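Häufige Fragen zur neuen Lohnvereinbarung in der ambulanten Pflege

Für wen gilt die Vereinbarung überhaupt?
Für alle, die bei Cassim in der häuslichen Pflege angestellt sind, auch in Teilzeit und auch während der Probezeit. Wer über eine Agentur kommt, fällt leider noch nicht darunter — wir bleiben da aber dran, versprochen!
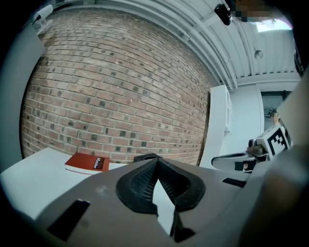
Das gilt übrigens auch für die Kolleginnen und Kollegen am Standort Darkdale, die uns in den letzten Wochen so lieb und so zahlreich geschrieben haben.

Wird die Fahrzeit zwischen zwei Einsätzen bezahlt?
Ja, und darüber freuen wir uns ganz besonders. Jede Fahrt von Haustür zu Haustür zählt als Arbeitszeit. Der Weg von zu Hause zum ersten Einsatz zählt weiterhin nicht mit. 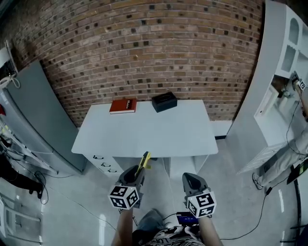

Tragt die Fahrten bitte gleich am selben Tag ein, dann müsst ihr am Monatsende nicht lange in alten Zetteln suchen.

Gibt es eine Einmalzahlung?
Bei Vollzeit sind es 1000 Euro brutto, bei Teilzeit entsprechend weniger. Ausgezahlt wird mit dem Gehalt für Juli.

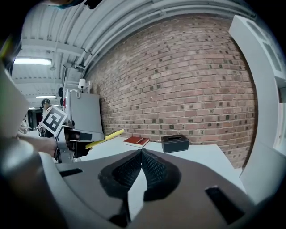 An wen kann ich mich wenden?
An Seija Saarela oder Nusrat Saha aus dem Betriebsrat, Zimmer 4. Ruft gern vorher kurz an, Durchwahl 456.

Stand: 26.7.22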